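**Wirkgate teleoperation kit, two-arm version. Reviewed by Ratree Limsakul, November 2018**

We bought the Wirkgate kit to collect demonstrations for a kitchen manipulation policy. It consists of a pair of handheld controllers, a recording program and a sync box. Arms and grippers are not supplied. Setup took 3 days, most of it spent on the network settings.

Our task set is small: lift the lid, place the vegetable, replace the lid. Start positions are assigned by grid cell, and the operator resets the table by hand between episodes. Over 7 weeks we stored 2,507 episodes. Reda Ramadan and Oranuch Thaweesak did nearly all of the driving.
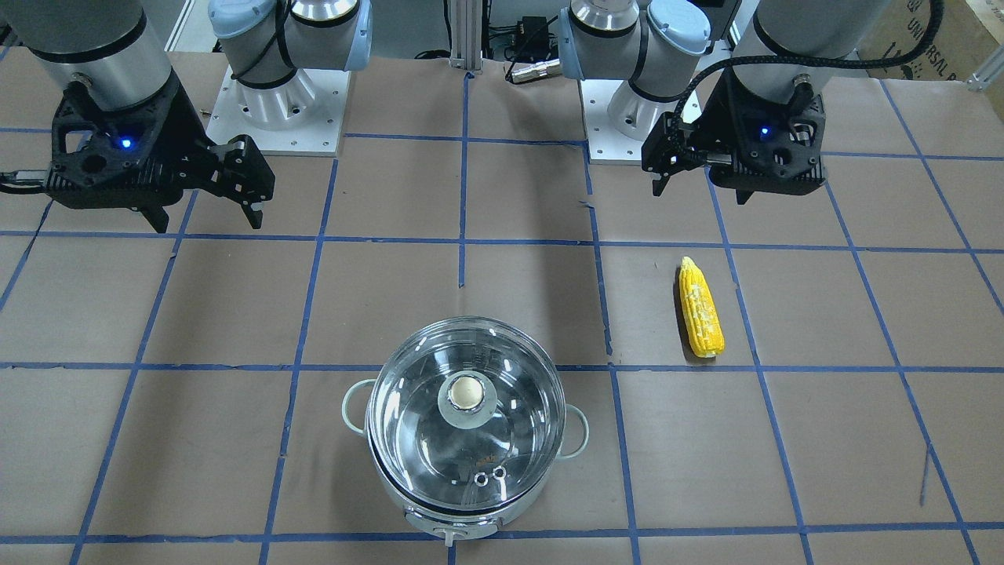
*Pot and corn on the taped grid, both grippers open.*

Tracking is good. Lag is low enough that a new operator can grasp a lid knob after an hour of practice. The recorder writes joint angles, gripper width and video to one file per episode, and the files loaded into our training code without conversion.

The weak point is labeling. Failed episodes must be flagged before the next one starts, and the flag cannot be changed later. We lost around 200 usable episodes this way. The older Givusow recorder allows edits at any time and is slower in every other respect.

The clutch button on the left controller sticks. Wirkgate replaced ours in February and the new one sticks too.

Recommended for labs that already own two arms. Single-arm users should look at the cheaper version, which has the same recorder.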